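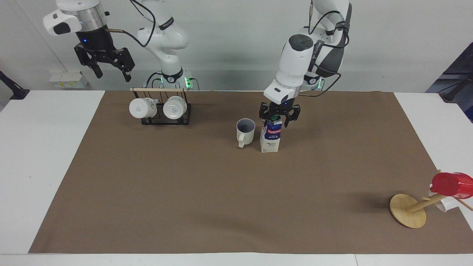 Page last changed: August

Mugs, Milk and the Brown Paper: Your Questions
The drinks table at the Dorkham Sewing and Mending Rooms

Where do I find a mug?
On the black wire rack at the back of the table. Mugs hang upside down. Take one, use it, wash it, put it back. Four steps, and the last two have historically been the unpopular ones.

Why upside down?
Dust. We cut fabric for a living in here, and lint gets into everything that has an opening at the top. A mug left upright overnight at Dorkham in flannel season is practically a garment.

What is the wooden dowel doing on top of the rack?
Tea towels go over the end that sticks out. The dowel started life as a curtain rod and was cut down by Ewan McAlister, who measured once. It is staying that length. Please don't push it back so it's even on both sides, as then there is no room for the towels.

Can I bring my own mug?
Yes, but it lives on your own shelf. The rack is for the white ones. We tried a mixed rack and had a two-week disagreement over a mug with a heron on it.

Do I pour the milk first or last?
We take no position. Raelene Pomare takes a position and will share it if you stand near her long enough.

Is the milk for everybody?
The carton on the table is. Anything in the fridge with a name on it belongs to that name. "I thought it was the shared one" worked as an excuse until we bought a marker.

How long can the carton stay out?
Through the break, then back in the fridge with the green cap on. Screw it until it stops. The carton travels in the fridge door, and the fridge door is opened by people in a hurry.

I finished the milk. What now?
Rinse the carton, flatten it, recycling bin. Then take money from the tin and go to the corner store, or write MILK on the board. Putting the empty carton back in the fridge is not one of the options, popular as it is.

Why is there brown paper on the table?
The top is white and we would like it to go on being white. It used to be a cutting table, and a ring of coffee on it can find its way onto somebody's wedding dress lining. The paper comes off the pattern roll. When it gets bad, turn it over. When the other side gets bad, pull a fresh piece.

Can I draft a pattern on it?
People do. You then have to explain to everyone why they can't put a drink on your sleeve. There is plenty of paper on the roll by the door.

Are the mugs safe in the microwave?
The white ones have survived so far. Around 113 seconds heats a mug of milk in our machine, according to Ewan, who won't say how he got there. The dial only goes by tens, so good luck.

I chipped one.
Tell Raelene. She isn't angry. Chipped mugs hold bobbins and chalk in the back room, where there is now more mug storage than there is on the drinks table.

Something else?
Leave a note on the board. Notes about the heron mug will be taken down.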